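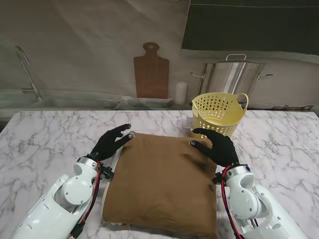
The two-armed Vilis system with a pillow on the counter of the demonstration kitchen at Zollent's open day in Trullis. Photo: Pereyra Linen & Lodging.

FOR IMMEDIATE RELEASE

Pereyra Attends Robot Open Day, Will Not Place an Order

Hotel services company says bedding demonstration left its main questions unanswered and asks for a trial in a working linen room

TRULLIS, 14 August 2019 – Pereyra Linen & Lodging, which supplies clean bedding and housekeeping staff to independent hotels, announced today that it will not buy or lease the Vilis two-armed handling system after seeing it at an open day held by its maker, Zollent. The company will look at the machine again if Zollent agrees to run it in a Pereyra linen room, with Pereyra's own pillows, during a regular shift.

The decision follows several weeks of calls from customers and employees. Zollent's mailing to the hotel trade in June described Vilis as "ready for the bedding room," and a number of hotel owners wrote to Pereyra asking when they could expect to see it and whether their rates would come down. Pereyra is issuing this statement so that all of them get the same answer.

"We went because people kept asking us about it, and they deserved to hear from somebody who had stood in front of the thing," said Velimir Petkov, director of operations at Pereyra. "I stood in front of it for most of a morning. It's a serious piece of engineering. I don't see where I would put it."

What the company saw

The open day took place in Zollent's demonstration apartment in Trullis, where the company shows its equipment to hotels, care homes and property managers. There were 40 places on the guest list, and visitors were taken through in small groups. Pereyra sent three people: Petkov, a linen room supervisor and a shift lead from housekeeping.

The part of the program that drew Pereyra's interest was the pillow work. It was done in the apartment's kitchen, on a white marble countertop veined with gray, with the cutting board, plates and stock pot of an ordinary kitchen along the ledge behind. Vilis has two white arms, each ending in a black five-fingered hand, and the pillow lay flat between them in a plain brown cover. The hands came to the top corners from either side.

Zollent staff explained that a pillow is a hard object for a machine. It has no fixed shape, it gives way when pressed, and the cover moves separately from the filling. Pereyra does not dispute any of this. Its linen room employees could have said the same, and one of them did.

The visitors watched the hands settle on the corners, square the pillow to the edge of the counter and turn it over. Zollent repeated the sequence for each group. On the runs Pereyra attended, the same pillow was used each time, and a Zollent technician placed it on the counter before the arms moved.

"That last part is the part I care about," Petkov said. "In our building the pillow comes out of a cart with a heap of other pillows on top of it. Getting it out of the cart and onto the table is the job. By the time it's lying flat and facing the right way, my people are finished with it."

Questions still open

Pereyra gave Zollent a written list of questions at the end of the visit. The company has received a courteous reply, which it found short on detail. The following points remain open.

Speed. Pereyra's main linen room handles 1,000 pillows on a busy day, counting those that are checked, re-covered and stacked. Zollent declined to give an hourly figure for Vilis and said that speed would improve with later software. Pereyra has heard this about other equipment and now plans only with numbers that have been measured on the floor.

Covers. None of the runs seen by Pereyra's group included taking a cover off or putting one on. Zollent says that both tasks are under development. They make up the greater part of the hand labor in pillow care, and Pereyra would need to see both done on worn covers as well as new ones.

Inspection. A linen room employee looks for stains, torn seams and flattened filling while handling each piece. Pereyra asked whether Vilis would set aside a pillow with a mark on it. The reply said that inspection "can be added." It did not say by whom, or at what price.

Mixed stock. Hotels served by Pereyra use pillows of many sizes and fillings, and several of them buy whatever is available when the old ones wear out. A system that has to be set up for each type would need a trained person beside it for much of the day.

Supervision. A Zollent technician was within reach of the controls throughout the visit. Pereyra considers this proper at a public event. It would like to know if the same arrangement is expected at a customer's site, and who pays the technician.

Cost. Zollent quoted a monthly lease to the visitors and asked that it be kept confidential. Pereyra will respect that request. The company will say that the quoted amount did not include installation, floor space, training or replacement of the hand coverings, for which no service life was given.

What this means for hotels and employees

Pereyra's rates will stay as they are for the current contract year. No hotel served by the company will be asked to change its pillows, covers or carts to suit a machine, and no position in the linen rooms or in housekeeping is affected by the open day or by this announcement.

The question of jobs came up at a staff meeting called shortly after the visit. Employees were shown the photo above and asked the three who had attended to describe what they saw. The discussion was longer than planned and ended mostly on the subject of carts, whose wheels have been a source of complaint since spring. New wheels have been ordered.

"I was ready to be impressed, and for the first minute I was," said Maximiliano Ojeda, who supervises the company's main linen room. "The fingers are delicate. They come down on the fabric very lightly. Then you stand there, and you think about the cart behind you, and you'd like them to hurry up."

Ojeda said he would still welcome a machine that took over the heavy end of the work. Lifting wet bundles and pushing full carts cause most of the sore backs and shoulders in his department, and he told Zollent's representatives as much. He was informed that Vilis is intended for light handling.

"So it would do the part that doesn't hurt," he said. "I wrote that down, too."

One of Pereyra's customers, a hotel of 115 rooms, had asked to be considered as a first site for the system. Pereyra has passed the hotel's details to Zollent at the owner's request and has no objection to the two of them making their own arrangement. It has advised the owner to ask for a written exit clause.

An offer to Zollent

Pereyra has offered Zollent the use of a bench in its linen room for 5 working days, free of charge. The terms are simple. The pillows would come from that day's carts, in the order they arrive. Pereyra employees would work at the next bench in the usual way. Both sides would keep a record of pieces completed, pieces dropped or refused, and the time any person spent helping the machine. The results would be published in full, whoever they favor.

Zollent has said that it will consider the proposal and that a linen room presents conditions "outside the present scope of the product." Pereyra points out that the mailing sent to its customers mentioned the bedding room by name. The company has asked Zollent to correct the wording or to accept the trial, and would be satisfied with either.

"I'd be glad to be wrong about this," Petkov said. "We have trouble filling the early shift, and it isn't getting easier. If they bring it here and it keeps going until lunch with whatever comes out of the cart, I'll sign the lease and I'll write the next press release myself. But a pillow on a clean kitchen counter tells me very little about a Monday in my building."

The company does not plan to attend further showroom events for the system this year. Members of the trade who were also at the open day and who saw tasks that Pereyra's group did not are invited to get in touch. Their remarks will be added to the company's notes, which any customer may read on request.

About Pereyra Linen & Lodging

Pereyra Linen & Lodging is a privately owned company that washes, repairs and delivers bedding and provides housekeeping teams to independent hotels and guest houses. It employs around 115 people. The company has no financial interest in Zollent or in any other maker of automated handling equipment, and it paid its own travel costs for the visit described in this release.

Press contact

Office of the Director of Operations, Pereyra Linen & Lodging
Interviews with Velimir Petkov and Maximiliano Ojeda can be arranged on weekday afternoons. The list of questions sent to Zollent is available to reporters by email. The photo may be reprinted with credit.

###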